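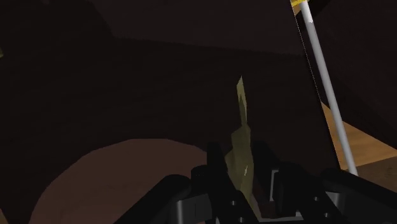 State orders Nakeck Kennels to stop selling dogs after third failed inspection

GUNDHAM — The state agriculture department has suspended the breeding and sales license of Nakeck Kennels, a commercial dog breeder outside Gundham, after inspectors recorded violations on three consecutive visits.

The suspension order bars the business from selling, leasing or transferring any dog until it passes a full reinspection. It does not require the kennel to give up animals already on the property. At the last inspection, 107 adult dogs were housed at the site, four more than the 103 allowed under the license.

According to the order, the violations fall under four sections of the state's commercial breeder code: primary enclosures, veterinary care, waste disposal and recordkeeping. Nine separate citations were issued at the most recent visit. Five of them repeat citations from earlier reports, and repeat citations are what made the kennel eligible for suspension instead of a fine.

The enclosure citations concern floor space and flooring. Inspectors measured a row of indoor runs and found that several housed more dogs than their floor area permits. The code sets minimum space by the length of the dog, measured from the tip of the nose to the base of the tail, and the required area is added up for each dog in the run. Two runs also had coated wire flooring with gaps wide enough for a puppy's foot to pass through. The kennel had been told to cover or replace that flooring after the first inspection.

The veterinary citations are mostly a matter of paperwork, although one involves treatment. A licensed breeder must have a written care program signed by an attending veterinarian and renewed every year. The program on file at Nakeck had expired before the second inspection and had not been renewed by the third. In addition, inspectors noted an adult female with advanced dental disease and no record of an exam. The department ordered that the dog be seen by a veterinarian within 24 hours. A follow-up report says the exam took place and that several teeth were removed.

The waste citation concerns a drain line that carries washwater from the main building to a holding tank. The report describes standing water at the outlet and says the tank had no pumping log. A copy of that section was sent to the county health office, which enforces its own rules on septic and holding tanks and can act separately.

Records were the largest single category. Breeders must keep a sheet for every dog bought, born, sold or otherwise moved off the property, with identification numbers and the name and address of the other party. Inspectors compared microchip scans with the kennel's log and could not match some of the adult dogs to any entry. The log also listed dogs as present that were not found. The order gives the kennel until the reinspection to account for each of them.

In a written response attached to the order, the kennel disputes part of the report. It says the count of adult dogs included young animals that had been promised to buyers and should not be counted toward the license limit. The department rejected that argument. Under the code, a dog counts as an adult on the day it reaches six months of age, whether or not a sale is pending, and it counts toward the limit for as long as it is kept on the property.

The response does not contest the flooring citations. It states that replacement panels have been ordered and that the kennel plans to cut the number of breeding females.

Nakeck also faces a civil penalty of $2,154. The figure combines a base amount for each repeat citation with the cost of the extra inspections, which the code allows the department to recover from the license holder. Payment is due before a reinspection can be scheduled. Paying the penalty does not lift the suspension.

The kennel may ask for a hearing before an administrative judge. A request must be filed in writing, and filing one does not put the suspension on hold unless the judge grants a separate stay. As of Sunday, no request appeared on the department's public docket.

If the kennel passes reinspection, the license will be restored with conditions for one year. Those conditions include unannounced visits each quarter and a monthly inventory of all dogs, sent to the department by the fifth of the month. If it fails, the department can move to revoke the license. Revocation would require the kennel to reduce its stock below the number at which a license is needed, under a removal plan approved by the state — and would bar the license holder from applying again for five years.

The case is the second in the county this year. In the first, a smaller breeder near Mallet surrendered its license before a hearing was held. Dogs from that property went to the Kesten Animal Shelter, which has a standing agreement with the county to take animals in licensing cases. The shelter has not been asked to take any dogs from Nakeck.

Buyers with deposits on puppies from the kennel are not covered by the order, which deals only with the license. The department's consumer notice says deposits are a matter of contract between the buyer and the breeder, and that disputes over refunds can be taken to small claims court. A sale completed while the suspension is in force would be a violation by the kennel and would not by itself expose the buyer to a penalty. The notice asks anyone offered a dog by the business during that time to report the offer to the licensing division.

Inspection reports for all licensed breeders in the state are posted on the department's website and can be searched by business name or county. Reports normally appear 21 days after the visit, once the period for a license holder to file a response has ended. The first two Nakeck reports are already posted. The third is attached to the suspension order as an exhibit.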